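Citric acid vs. vinegar for descaling, cost per batch

dullside_dan
Joined the board to ask one thing. Water here is hard enough that the kettle and the shower head need descaling every few weeks. I have been buying Lustel descaler and want to stop. Is plain citric acid powder a real substitute, and at what strength? Most of the green cleaning pages I find say "use lemon" and give no quantities.

Philomena Noonan
Citric acid works. I use 2 tablespoons of powder per quart of water for a kettle. Bring it to a boil, switch off, leave it 60 minutes, rinse twice. Lemon juice is the same acid at an unpredictable strength with sugars and pulp added, and it costs more. 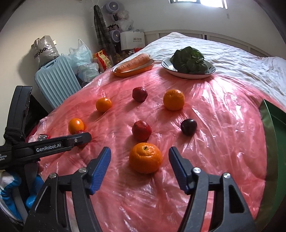 For the shower head, use the same mix warm, not boiling, in a bowl. Check first whether the head is plated. Acid left on worn chrome will pit it.

obura77
Disagree on cost. White vinegar by the gallon is cheaper where I live, and it does not need to be weighed or dissolved. I run it half and half with water in the kettle.

Philomena Noonan
Compare by acid content. Household vinegar is usually 5 percent, so half and half gives you 2.5. You are paying to carry water home. Vinegar is also volatile, so a hot batch puts acid in the air of the kitchen.

obura77
Open a window. My kettle is clean.

Bimla Dwivedi
Two points on safety, as both products get described as harmless. Neither goes anywhere near bleach. Neither goes on marble, limestone or terrazzo. I etched a Holholm vanity top by setting a wet shower head on it and had to have it rehoned.

Also, citric acid can leave a yellowish deposit (calcium citrate) if the solution is boiled hard on heavy scale. Keep it hot but below a boil and that mostly goes away.

dullside_dan
Thanks. Did the kettle at the lower temperature. Scale came off the base in around 40 minutes, with a thin ring left at the water line. Second batch or stronger batch?

Bimla Dwivedi
Second batch, same strength. Fill it past the ring this time.

Philomena Noonan
Agreed on the second batch, and I will concede the boiling point. Edited my notes to say "heat until it steams."

obura77
What about fruit wax? Same hard water question. My wife rinses everything in vinegar and I can't see that it does anything.

Philomena Noonan
Dilute vinegar does not dissolve wax. Plain running water and a clean cloth is enough. Skip the soap.

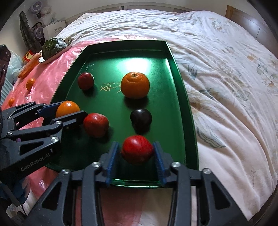
Apple and other fruit on the green tray

dullside_dan
Second batch took the ring off. Shower head is next. It is plastic, so no plating to worry about.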